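We use cookies to remember your settings and to count visits. Accept all | Manage preferences

Fluvari project: spring progress report
May 6, 2024

Hi all,

I'm sending this one a little early so you have it before the review call, and so I can stop rewriting it. The short version is that the retargeting software works well enough to use every day, the planner is behind where I said it would be, and I'd like to move one chunk of money between lines (details near the end).

First, the part I'm happiest with! Back in the winter the hand tracking code was a pile of scripts that only ran if I was the one typing. It's now one package, Stisent, with a proper config file and an installer that I've tried on two clean machines. It takes the marker plate poses and the glove signals, lines up their clocks, and writes out a single stream the controller can read. The clock part ate most of March. The glove driver stamps its samples when they arrive at the computer, the tracker stamps them when they're captured, and the gap between the two drifts over a long session. I was fixing it with a constant offset, which was fine for a short take and awful for a long one. Stisent now re-estimates the offset every 30 seconds and smooths the change, and the little jump I used to see in the wrist angle is gone from every log I've checked.

We've got 199 clean two-handed recordings in the store so far. The goal in the proposal was 2000 by the end of the year, so yes, that's a big climb. Most of the slow part was going back to redo things whenever the file format changed, and the format is frozen now (I promise, I've locked it and I've hidden the key from myself). I think we can do 40 on a good day with the new session tool, which handles the naming, the calibration check and the upload without me babysitting it.

The planner is where I owe you some bad news. Te Moana, the two-arm planner, was supposed to be handling held objects by now. It does fine when each arm has its own job. When both arms share one object it treats the grip as perfectly rigid, and people's hands don't do that at all, they give and slide a bit. So it rejects motions that a person does without thinking, or it finds a path that is legal and very strange, with one elbow way up in the air. I've started on a softer constraint that lets the distance between the palms vary inside a small band. In simulation that gets rid of most of the silly elbows. It also makes the solver slower, and I haven't decided yet how much of that I can live with.

I also tried learning the band width from the recordings instead of setting it by hand. The first attempt was too loose and the simulated arms simply dropped things. I'm going to try again with contact labels added, once we have more takes of the same object.

The task we're leaning on for all this is the simple one: a small square wooden frame held upright between two palms over the white board. I like it a lot for debugging, as the edges are straight and any error in the palm distance shows up right away in the plots.
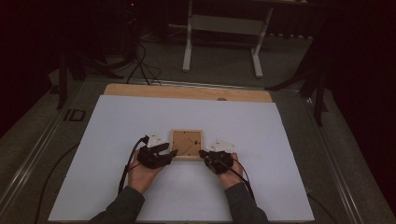

NEXT STEPS AND BUDGET

Each glove has its marker plate mounted on top, and the plate-to-palm transform is the next thing I want to clean up. At the moment I measure it once per session and trust it. By June I'd like Stisent to solve for it from a short warm-up motion, so a plate that gets knocked a little doesn't spoil a whole batch.

After that it's Te Moana full time. I want the soft constraint merged, the solver back under its old time limit, and the replay viewer (Brarari) showing the planned and recorded hands side by side. Right now I'm flipping between two windows like it's a picture book.

On money: travel is underspent and compute is nearly gone, mostly from the planner sweeps. Could I move the leftover travel funds over to compute? It doesn't change the total. If you need a form for that, send me the right one, please, I used the wrong one last time.

Logs and the frozen format notes are in the shared folder.

Copyright 2024 Fluvari project | Contact us | Back to top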